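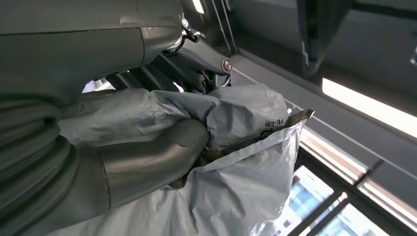

Bagging, Weighing and Crating Small Goods: Frequently Asked Questions

Applies to bench packing of small goods in plastic bags. Questions that are not covered can be sent to Kátia Lopes at the Fustitz packing desk.

What does PE-LD on a bag mean?

Low-density polyethylene, also written LDPE. It is the soft, flexible grade used for most thin bags and liners. The usual recycling code for it is 4.

Which way should the printing face?

For PE-LD bags, either way. The material mark does not have to be readable from outside after folding. Customer labels do, and they go on last.

Can flat metal parts go in a thin bag?

Yes, if the corners are not sharp and the bag is long enough to fold over at least once. Put the part in with its longest edge parallel to the side seam. If a corner extends past the opening, move the part to the next bag size. Do not stretch the film over it. Parts with burrs get a paper sleeve first.

Do I press the air out?

Yes. Hold the bag below the opening, flatten from the closed end upward, then fold. Trapped air has no useful effect on the weight reading but takes up crate space and makes the bag slide on the tray.

How is the scale zeroed?

Switch on with the tray in place and nothing on it. Wait 60 seconds before the first weighing of the shift. Press the zero key once. If the display does not settle, check that the tray is seated at all corners and that no cord or tool is touching it. Zero again after the tray has been removed for cleaning.

When do I use tare?

Only when the order sheet asks for net weight. Place one empty bag of the same size on the tray, press tare, remove it, then weigh the filled bag. The display shows a negative value in between. This is normal.

What is the weight limit?

3000 g per bag, and 500 g for the smallest size. Heavier contents are split between bags and each bag is weighed separately.

Can I keep a hand on the bag while it is on the tray?

To position it, yes. Not while reading. Any pressure on the bag is added to the result. Let go, wait for a steady figure, and write it down.

Where does the crate go?

On the table beside the scale, on the side away from the conveyor. The belt side is kept clear for finished crates.

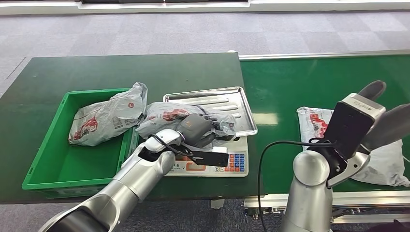 Green crate, scale with steel tray, and conveyor to the right of the table.

How should bags be placed in the crate?

Start at the back wall and work forward. Soft bags may stand against a side wall. Bags with metal parts lie flat on the floor of the crate. Nothing may be higher than the rim when the crate leaves the table, so a raised corner is folded down at the final check.

Can different bag types share a crate?

Yes, within one order. Printed store bags and plain PE-LD bags may be mixed.

What if a bag tears?

Rebag and reweigh. Do not tape the film. Form 42 is needed only if the contents are damaged.

How is the steel tray cleaned?

Lift it off and wipe along the pressed ridges with a damp cloth, then dry it. The keypad gets a dry cloth only. No solvent on the display panel.

Are Laltik and Amitz bags interchangeable?

For bench packing, yes. Amitz bags have a longer fold allowance and are preferred for flat parts. The Laltik medium size will be discontinued in December.

Who approves changes to this page?

Tamsin Ferreira. Last revised Nov 11, 2022.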